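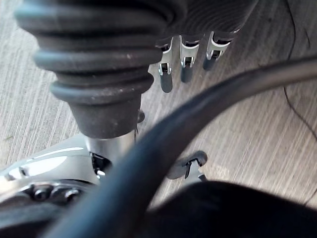 Jeveck 700 portable record player, refurbished

Home > Record Players > Portables > Jeveck 700

In stock. Ships from our shop. Price includes needle and power cord.

OK so these are back. We had a long wait list and most of you got an email already, if you didn't check your spam folder. Same player as last time, the lid-on-top suitcase type, plays 78s, 45s and LPs. Three speeds, one speaker, one knob for volume and one for tone. No Bluetooth, no USB, please stop asking :)

Who buys these: mostly people with a box of old family records. Country, yodeling, polkas, dance bands, hymns, kids' records from the old country. Stuff that never made it to CD and isn't on any streaming service. You want to hear it the way it sounded in the kitchen, this does that. Not hi-fi. If you want hi-fi look at the Edovel decks, different page.

What we do to each one

New belt
New idler wheel if the old one has a flat spot (most do)
Motor cleaned and oiled
Speed set by hand at 33, 45 and 78
Volume and tone controls cleaned, no more crackle
New power cord with a ground
Cartridge swapped for a Joshi flip-over, one side for 78s, other side for LPs and 45s

The case we leave alone apart from a wipe down. Expect scuffs, a sticker mark, somebody's initials inside the lid. Two latches, both work or we don't ship it. Handle is solid on all of them.

About the needle

READ THIS. The flip lever has to be on 78 for 78s. An LP needle is too thin for a shellac groove, it rides along the bottom and you get nothing but hiss, and it wears out fast. Other way around is worse, the 78 side will chew up an LP in one play. Lever is red on one side and green on the other. Red is 78.

Needle is good for 900 plays if your records are clean. Dirty records, a lot less. Spares are on the Parts page under Joshi, get the double one, not the single.

Specs

Speeds: 33, 45, 78
Speaker: one, in the front
Output: headphone jack on the side, full size
Power: 120 volts only, no converter included
Auto stop: yes on LPs, hit or miss on 78s
Record sizes: 7, 10 and 12 inch, lid has to be open for 12
45 adapter: included, clips under the tonearm

Copying your records

Lots of questions on this. Run a cable from the headphone jack to the line in on your computer or recorder, start with the volume at a third, turn the tone all the way up and fix it later in software. We do NOT do transfers anymore, to busy. The Grilline cable kit has the right plug on both ends, add it to your cart below.

Play the record once through before you record it. Wipe it first. Shellac and alcohol don't mix so no alcohol on 78s ever, just water with a drop of dish soap, keep the label dry.

Options

Grilline cable kit
Spare Joshi double needle
Carry box for 78s, holds 80 in sleeves (heavy when full, lift it from the bottom)
Paper sleeves, 10 inch, pack
Dust brush

Shipping

Double boxed, tonearm tied down. Take off the twist tie AND lift out the foam under the platter before you plug it in. There's a tag on it that says so. Keep the boxes till you're sure you're keeping the player.

US only for now. Canada maybe in September, working on it. We can't ship to Europe, the motor runs off line frequency so it would play slow over there even with a converter. A singer you remember as a tenor comes out a bass.

Returns

Thirty days. Buyer pays return postage unless it showed up broken, then we pay. Send pictures of the box first. Needles not returnable once the pack is open.

One year on the motor and amp. Belt and needle are wear parts, not covered.

Questions

Use the contact form, phone is off most afternoons while we're at the bench. Put "Jeveck 700" in the subject line or it goes in with the Edovel stuff and sits there. If you're asking whether it will play a certain record, tell us the size and whats printed on the label.

Page updated 9 April 2022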